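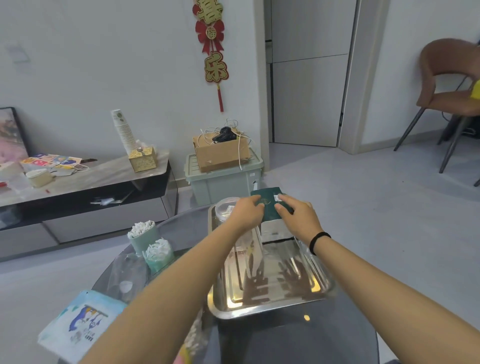
How to run a tray-tidying demo at a robot open day

Posted January 2022

I put together the tidying table for the Lorside robotics open day last fall, and I've had enough emails about it that I'm finally writing the whole thing down. If you have an arm, a table and a tray, you can do a version of it. We had a Trellau arm on loan from the Fekete workshop, running the Ilunley teaching software, but nearly everything below works with whatever you've got.

The idea is simple. A person tidies small household stuff on a tray, nice and slow, and then the robot has a go at the same job with the same stuff. Visitors love it! We had 393 people through the door in November, and I think most of them stopped at our table at least once (some of the kids came back until their parents dragged them off).

Choosing what goes on the tray

Go look in your bathroom drawer. Cotton swabs, hair ties, a jar of rubber bands, a pack of wipes, little plastic tubs with lids. You want a mix of things that stand up, things that roll and things that flop. My first tray was all neat boxes, and it was so dull to watch that I started over the same evening.

Cotton swabs are my favorite thing on the whole table. They're cheap, everyone knows what they are, and they go absolutely everywhere when something goes wrong. I bought 2,000 of them and still had to run out for more. Get the kind that comes in soft plastic bags, and bring a couple of upright cups to stand them in. Moving swabs from a bag to a cup is a whole little show by itself.

Foil bags and folded paper bags are good too, if you don't mind some failures. They crinkle, they lean, and they won't stay folded unless you press the top down with both hands. A person does that without thinking. The arm needed a lot of practice before it could stand one up at the back of the tray and let go.

Skip anything sharp, anything full of liquid, and anything you'd be sad to see on the floor. I left one glass jar in and moved it to the middle so I could stop worrying about it.

The table and the tray

A tray gives the robot an edge to work inside, and it gives you something to pick up and carry when it's time to start over. I like a metal one with a low rim. The catch is that shiny metal bounces light all over the place, and a dark glass table does the same, so you end up with bright spots that can fool a camera. Turn the setup on with the real lights in the real room before you commit. We lost most of a morning to one ceiling light! I ended up sliding the tray a few inches toward me and that was that.

If reflections keep beating you, a plain cloth under the tray helps, and so does a matte tray liner. I'd try moving things first. Visitors connect with a normal living room table in a way they just don't with a lab bench, and I'd rather keep it looking like somebody's house.

Leave free table on at least one side. You'll want somewhere to set the wipes and the odds and ends that aren't in play yet.

Doing the human part

OK, this is the bit people rush. When you're showing the job by hand, slow way down. Use one hand to hold and the other to move. Pinch bags by the top corner and lift, then pause for a second so everybody can see what you've got. Keep your head still if you can. I talk with my hands, so I had to train myself to stop talking whenever I was holding something.

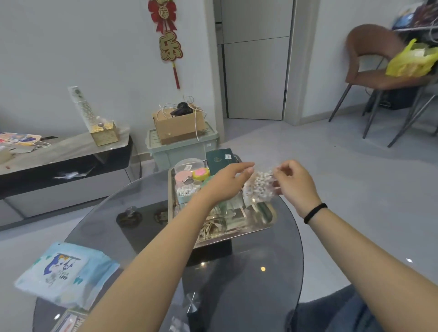 Do I need to put the items in the same spots every time?

Start with the same spots, and mark them on a sheet of paper you keep next to the table. Once the arm is getting through the job without help, change the position of one item per run and leave everything else where it was.

Practicing beforehand

I ran the full job 58 times in the week before the open day, which sounds like a lot until you see how many of those I had to toss. I'd knock over a cup, or forget the order, or the phone would ring. Keep the bad ones in a separate folder and label them while you still remember what happened. I didn't label mine, and I spent a miserable evening watching myself drop lids.

Write your order on a card. Mine went: tall things to the back, cups upright, swabs into cups, small loose things into the tub, jar last. You don't have to use my order, just pick one and stick to it through the whole practice week. I swapped two steps halfway through and the arm started hovering over the jar like it couldn't make up its mind.

Take breaks, too. After an hour I get sloppy, and it shows in the runs.

On the day

Get there early and do one complete run by hand and one with the arm before the doors open. Put tape on the floor to show people where to stand, further back than feels friendly, and have one helper whose only job is watching the tape. Know where the stop button is. Show your helper where it is as well, and press it once in front of the crowd so they know there is one (kids will ask to press it, and I let them when the arm is parked).

One arm run took 88 seconds when it went well. That's a long time to stand in silence, so have something to say. I'd ask people to guess which thing the robot would find hardest. Almost everyone said the jar. The soft bags were far worse, and you could hear the whole table go "ohhh" when one folded over sideways.

When it drops something, leave it alone for a moment. Let people watch what the arm does next. If it's stuck, stop it, park it, pick the thing up and start a fresh run. Please don't reach in while it's moving, even if it's only going slowly, even if you built it.

Mix in human runs between the arm runs. It gives the motors a rest, and people get to compare. One lady timed me on her watch and told me I should be faster at this by now. She had a point.

Resetting between runs

I kept a second tray loaded and ready under the table, and swapping trays saved us so much time. Whoever isn't talking to visitors can be refilling cups and smoothing out bags for the next round. Throw out bent swabs as you go, they catch on each other in the cup.

What to pack

Two trays, the spots sheet, the order card, floor tape, spare swabs, spare bags, a small broom, a cloth for the table, and twice as many extension cords as you think. Also lunch! I forgot mine and lived on mints from the Lorside welcome desk until four in the afternoon.

If you try it and your arm gets on better with the floppy bags than ours did, send me a note and tell me what fingers you've got on it. I'm planning to try softer tips on ours before the next one.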